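Zastside Packaging Hall – Robot Cell Safety Inspection
Form B, follow-up after a reported fault
Site: Grarnport
Cell: carton handling, Parora line
Inspector: Wilma Hoekstra
Date: 24/05/2020
Status: Restricted use until item 6 is closed

Reason for inspection
The gripper closed without a command during carton work and stayed closed until the cell was powered down. An operator was within reach at the time. No injury was reported. A similar fault was entered in the log in March and was closed with no cause recorded.

1. Emergency stop within reach of the operator – PASS
Both buttons were tested. The button on the rack side is stiff and should be replaced at the next planned stop.

2. Speed limit in shared work mode – PASS
The limit is held in the controller and could not be changed from the operator panel.

3. Fingertip pads fitted and undamaged – PASS
The green pads are secure. Bolts on the gripper links were checked with a torque wrench. One was slightly under value and was corrected during the visit.

4. Gripper holds its state when the signal is lost – FAIL
The signal was interrupted 45 times with the gripper open. It closed by itself on 2 occasions. Both closings took place with the arm extended over the work surface.

5. Hands clear of the carton while the arm is enabled – FAIL
Operators steady the cardboard by hand with the gripper close by. The written procedure calls for a clamp. No clamp was issued to this cell, and the work is done as follows.
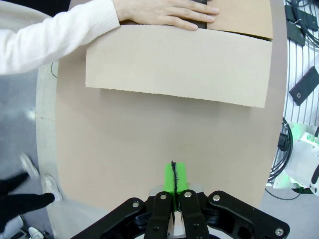 Jeanine Van Hecke stated that the clamp was requested twice and that the line could not be kept running without someone pressing down on the board. She added that the flaps spring back as soon as the hand is lifted, and that the shift had been told to carry on until parts arrived. Her statement is accepted and attached. The finding stands, but it is recorded against the site and not against the operators.

6. Cable routing and strain relief – FAIL
The signal cable to the gripper showed wear at the second tie point. When the cable was moved by hand at this spot, the fault in item 4 could be repeated. Replace the cable and move the tie point. Loose cable next to the work area is to be coiled and secured off the floor.

7. Maintenance interval observed – FAIL
Service is due every 3000 cycles. The counter stood 198 cycles past the limit at the time of inspection.

8. Operator training records – PASS WITH COMMENT
Records are complete. The sheet for the carton task still refers to the old gripper and must be reissued.

Actions required
Lambrechts to supply and fit the new cable, then repeat the test under item 4 with the inspector present.
Site to provide a clamp for the carton task. Until it is fitted, the arm must be disabled before any person touches the cardboard.
Site to complete the overdue service and reset the counter.
The March log entry is to be reopened and linked to this report.

Signed: W. Hoekstra
Copy to: J. Van Hecke, Lambrechts service desk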